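Grey at the edges: a winter of drying timber indoors

March 6, 2025

The slabs came out of the spare room last week, so I can finally write up the moisture numbers. Short version: slower than the tables suggest, and most of my losses were at the ends.

Background for anyone who missed the earlier post. In November I bought a stack of maple offcuts from the yard at Merkbridge, air-dried under a roof for an unknown period. The seller said two years. The pin meter disagreed, with readings well above what I would accept for furniture. I stickered the boards in the spare room, sealed the end grain with wax emulsion and left a small fan running on low at one end of the stack.

Relative humidity in the room followed the furnace more closely than the weather. When the heat ran hard the room got very dry, and that is when the checks opened. A humidifier on a timer fixed most of it. I should have had one in there from the start. I took 326 readings in total, always at the same marked points, with the pins across the grain and the temperature correction applied afterward in a spreadsheet.

The target was a board flat and stable enough for a wide table top in a pale finish. I prefer light wood left light. Oil-based finishes yellow it, and the colour keeps moving for a year or more. A waterborne finish over a thin seal coat holds the colour much better, although it raises the grain and needs a light sanding between coats.
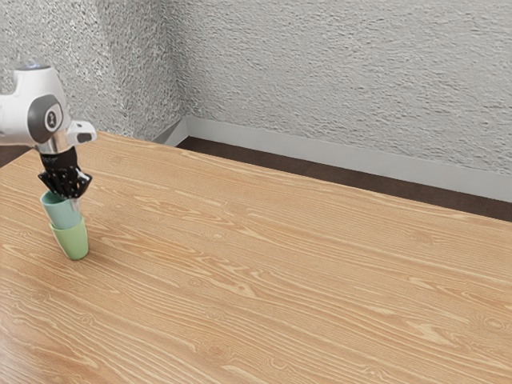
Light wood, large table, rendered.

On width: a flat-sawn top moves more than a quarter-sawn one, and the movement is across the grain, so the fasteners have to let it travel. I use slotted steel brackets with the screw centred in the slot. Figure-eight fasteners are fine on narrow tops. Szymon Kwiatkowski wrote to me after the last post to argue for wooden buttons in a groove, and I have no objection to them apart from the time they take to make.

Losses were 59 cm of total length trimmed for end checks, plus one board that cupped badly enough to go into the shelf pile. The wax had been brushed on too thin at that end. Two heavy coats next time, applied the day the boards arrive.

The glue-up is next. I still have to flatten the bench first.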